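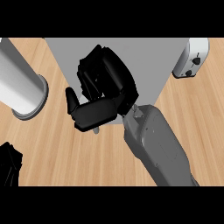
A gray box on a wood floor, seen from above.

FOR IMMEDIATE RELEASE

Mastwood Asks Customers to Open the Box

Storage and moving company launches amnesty for cartons that have moved house more often than their owners can explain

PLUSTOMCOMBE, 24 Apr 2026. Mastwood, the regional moving and storage company, today announced a program to help households deal with boxes they packed for one move, failed to open, and then paid to have carried into the next home. The program is called Open the Box. The marketing department proposed several more exciting names and was thanked for its time.

Open the Box follows a survey of 1000 Mastwood customers carried out in February by Paulík, a household research firm based in Lalcombe. Customers were asked whether they owned a moving box that had stayed sealed through at least two changes of address. Nearly two thirds said they did. A further group said they didn't, then called back after checking the closet.

"We are in the business of moving people's belongings, and we are grateful for that business," said a Mastwood spokesperson. "But our crews have carried a carton marked KITCHEN MISC up the same customer's stairs in four different buildings. At some point it seemed polite to ask."

What customers believe is in there

Respondents were invited to guess the contents of their oldest unopened box before cutting the tape. Popular guesses included winter clothing, important papers, good dishes and "that lamp." Paulík then arranged for 139 of the respondents to open their boxes at home and write down what they found.

The important papers were mostly manuals for appliances left behind at an earlier address. Winter clothing was found in a fair number of boxes, much of it in children's sizes and belonging to people who now have children of their own. The good dishes turned up more often than Mastwood expected, carefully wrapped in newspaper that several respondents sat down and read before going any further. One household found a second, smaller moving box, also sealed, labeled SORT THIS. The lamp was located once.

Cables were present in the majority of boxes. Respondents were asked what the cables were for, and the answers have been kept out of the published results on grounds of length.

The oldest box in the study had been sealed for 20 years. It held a fondue set, a wall calendar and a form requesting a refund of the deposit on the apartment the box had originally been packed in. The owner has kept the fondue set and is taking advice on the form.

Why people keep them

The survey also asked why the boxes had stayed shut. The most common reply was that the box might contain something important, and the second most common was that it clearly didn't. Mastwood's analysts spent some time with these two results and have decided to report them side by side.

Labels made things worse. Customers who wrote a detailed list on the outside tended to feel that the work had already been done. Those who wrote MISC felt no obligation of any kind. A small number had reused boxes from earlier moves without crossing out the old labels, leaving cartons that claimed to hold books, towels and Christmas at once. Those were the least likely to be opened, and the most likely to be described as "the one we should do first."

Couples were asked separately who owned the box. Mastwood would like to thank everyone who took part in that section and does not plan to repeat it.

How the program works

From next month, any customer booking a household move with Mastwood can ask for a Box Review during the estimate visit. The estimator will note any cartons still sealed from a previous move and attach a yellow tag to each. Tagged boxes can be opened before moving day, with a Mastwood packer on hand to repack whatever is being kept. Packers have been trained to say nothing about the contents. During trials at the Lalcombe depot, this turned out to be the longest part of the training.

Customers may also choose to leave the tape alone. In that case the box travels as usual, at the usual rate, and the yellow tag stays on. The tag has space for five addresses. Mastwood regards this as generous and hopes it will also be read as a hint.

Items that customers no longer want can be handed to the crew on the day. Usable household goods will go to the reuse counter at the Plustomcombe depot, where local residents may collect them free of charge. Cables will be accepted at the counter. The company asks that residents do not collect them simply because they might come in handy, as this is understood to be how the matter began.

The review is free with any full-service move. Customers who pack themselves can pick up a set of yellow tags at either depot. The tags carry a single printed question, "What do you think is in here?", and a line for the answer. Early testing suggests the line should be longer.

Storage customers

Open the Box will extend to Mastwood's storage units later in the year. The Plustomcombe depot has room for 3000 household cartons in its shared storage hall, and staff there report that the hall is rarely short of cartons whose owners describe them as temporary.

Storage customers will receive a letter with their annual statement, inviting them to book a visit to their own belongings. Folding tables, box cutters and fresh tape will be provided. There will also be a chair, added after trial visitors were found sitting on the boxes they had come to open, looking through a photo album from a different one.

Mastwood acknowledges that the program may reduce the number of boxes it is paid to move and store. The finance department has raised the point in writing, twice, and its memo has been filed. The company notes that people who empty one box have so far shown great energy in filling another.

"We don't expect every customer to take part," the spokesperson said. "Some boxes are closed for a good reason, and that's nobody's business but the owner's. We'd just like fewer people to pay us to carry a toaster they replaced two homes ago. It is heavy work, and the toaster never says thank you either."

The company has also begun a review of its own premises. A first look at the Lalcombe office found a stack of sealed cartons in the copy room, dating from the office's last relocation and marked URGENT. They will be opened in due course.

About Mastwood

Mastwood provides household moving, packing and storage from depots in Plustomcombe and Lalcombe. It moves homes, small offices and, on request, pianos, though it prefers to hear about the piano before moving day.

About Paulík

Paulík studies how people live with the things they own. Its offices are in Lalcombe, up two flights of stairs, and were furnished by another moving company. Both parties have agreed to put this behind them.

Press contact

Requests for the full survey results, interviews or a set of yellow tags can be sent to the Mastwood press desk in Plustomcombe. Please allow extra time for printed copies of the survey, which are in a box.

We use cookies to remember your preferences and measure visits to this site. By continuing to browse you agree to our use of cookies. Accept all | Manage settings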